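Locker 214

The lockers came to Menon in September, on a lorry, in four pieces. Menon is the shop, and it is also the man, but he prefers the shop to be called by his name and himself to be called "sir" by the delivery people and "uncle" by everybody else. I was his only employee, so I called him nothing. I just started to speak and he looked up.

Prastow paid him a rent for the wall. This was the wall where before we had the greeting cards and the broken ice cream freezer. Now there was a grey cabinet with a screen in the middle, and all of Brestley could come with a code and take a parcel without talking to us. Menon had calculated that each person who came for a parcel would also buy a drink or a chocolate. Some of them did. Most of them walked in looking at their telephone, and walked out looking at the parcel.

The numbers on the doors went very high, although we did not have so many doors. The engineer explained to me that the numbers continued from the cabinet at the railway station, and that one continued from somewhere else. So our first door was 200 and our last was 241. I have always liked this. It made our shop part of something long.

In the first months the lockers were simple. A person ordered a thing, the thing came, the person collected it. Then Puvano started in our area.

I should explain Puvano, although probably you had it too. You gave them permission to look at what you bought, and they sent you what you would want next, before you asked. The parcel waited in a locker for five days. If you opened the door, it was yours and you paid. If you did not open it, the driver took it away and you paid nothing. On the screen it said: "We think this is for you." A woman who taught at the college told me she found this sentence rude. She opened the door anyway, and it was printer ink, and she needed printer ink.

Menon was very interested. He stood near the lockers with a cloth, cleaning, so that he could see what people took out. In the evening he made guesses. "The tall one will get a tent," he said. It was never a tent. But he enjoyed it, and the sales of chocolate improved, because people who were surprised stayed in the shop a little longer than people who were not.

Pallavi Saxena came for the first time in winter. I know her whole name because it was on the label, and because she said it to the screen, loudly, as if it was a person behind a window. She had received the code and did not know what it was for.

"I did not order," she said to me.

I told her how it worked. I told her she could leave it.

"But what is in it?"

I said I could not know. She was quiet, and then she pressed the numbers and door 214 opened. It was a soft packet. She pressed it with her fingers, the way you press bread, and she put it back and closed the door again. She bought a newspaper and went home.

The driver was a young man with very cold hands, and he took it away after five days. A week later there was another packet for her, in the same door. This was not usual. The machine gave out the doors as it liked, and I had never seen the same person get the same door. I mentioned it to the driver. He said that the doors were not his department.

She came again. She pressed the packet again. This time she looked at the screen for a long time, and it waited for her, and then it became tired and went back to the advertisement.

"It thinks I have a boy," she told me.

I did not know what to answer, so I asked if she did not have one.

"I have a son. He is thirty-one years old and he lives in another country and buys his own clothes." She took a newspaper. "But I bought a card. For my neighbour's child, for his birthday, with a number six on it. And then some paints. And once a small pair of boots, because his were bad. So now it thinks there is a boy in my house."

"You can tell them it is a mistake," I said. "There is a button."

"Yes," she said. "I saw the button."
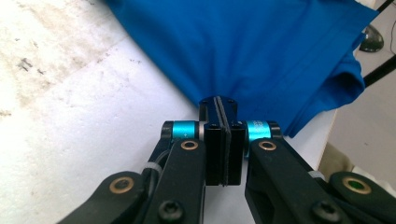 Blue cloth on a white table.

After that she came every week, on different days. She never opened a packet in the shop and she never took one home. She only opened the door, felt it, and closed it. Sometimes she told me what she believed was inside. A jumper. Pyjamas, maybe, because there were buttons. Once it was a hard box, and when she moved it there was a noise of small pieces, and she said, "Oh, he is getting clever now."

I noticed that the boy was growing. I mean that the machine believed he was growing. In the beginning the packets were small and later they were not so small. Puvano worked it out from the calendar, I suppose, or from all the other boys in all the other houses. When the spring term began there was something flat and heavy which she was sure was an atlas. I wanted to ask her to open that one. I like atlases.

Menon did not approve. He said that a person who looks and does not buy is one thing, but she was making Prastow drive a parcel in two directions for nothing, and one day they would count this against his wall. He had a letter from them about it, or not exactly about it. The letter said that every cabinet must have fewer than 150 uncollected items in a quarter. We were far under this. He showed me the letter anyway, with his thumb beside the number.

"She buys a newspaper," I said.

"Everybody should buy a newspaper," said Menon.

Then the neighbour's family moved. She told me this while looking for her coins. The father had work in the north, and they had gone on the Saturday, with a van, and the child had waved with both arms out of the window until somebody pulled him back inside. She told it in a normal voice. She had the right coins and she put them in a line on the counter.

"So no more paints," I said. It was a stupid thing to say. I speak English carefully, but I do not always have time to choose.

"No more paints," she said.

I thought the packets would stop then. I thought the machine would understand it as it understood the printer ink. But it had no way to see a van leaving. It could only see what she bought, and she had never bought so much in the first place. The next week there was a packet in 214, and the week after.

I did something then which I was not allowed to do. There was a service menu in the screen, and the engineer had left the code on a piece of tape inside the fuse box. I used it in the evening, when Menon was at his sister's. I only wanted to see. I found her page, and it was short. It had her name, and our shop, and under this a line that said "Household: 2." There was a list of what had been sent, with a word beside each item, and the word was always the same one, "Declined." At the bottom there was a question that Puvano had put to her again and again, every month: "Is this still right?" And beside the question, each time, was her answer, with the hour at which she gave it. She had pressed yes.

I closed the menu and I cleaned the screen, because my finger was visible on it.

Puvano finished in our area in May 2023. The message came to everybody on the same day. It said they were concentrating on larger cities and thanked us for letting them get to know us. Any item still in a locker could be kept free of charge, up to a value of 300 pounds, if it was collected before midnight. I have never seen the shop like that. People who had ignored their codes for days came running in with their coats open. The tall man got a tent. I swear this is true, and Menon was not in the room, he was in the back with the milk delivery, and he has never believed me.

She came late, when it was calm again. Her umbrella was dripping and she put it in the bucket by the door. She did not say her name to the screen any more, she knew how it went. The door opened and she took out the packet and pressed it along one side and then the other.

"Sleeves," she said.

"You can keep it," I said. "Today it is free."

"I read the message."

She stood with it. I had the feeling that I should be busy, so I moved the batteries from one hook to another. I heard the door of the locker, that small sound like a tongue, and when I turned she had the packet under her arm and was looking at the newspapers. They were almost finished by that hour. There was only the local one, with a front page about the car park.

"How tall would you say he was?" she asked me. "If you had to say."

I thought about the packets, from the first to the last. I held my hand out flat beside the counter, and then I moved it a little higher.

She looked at my hand. "Yes," she said. "I would say that also."

She paid for the newspaper and went out, and then she came back for the umbrella.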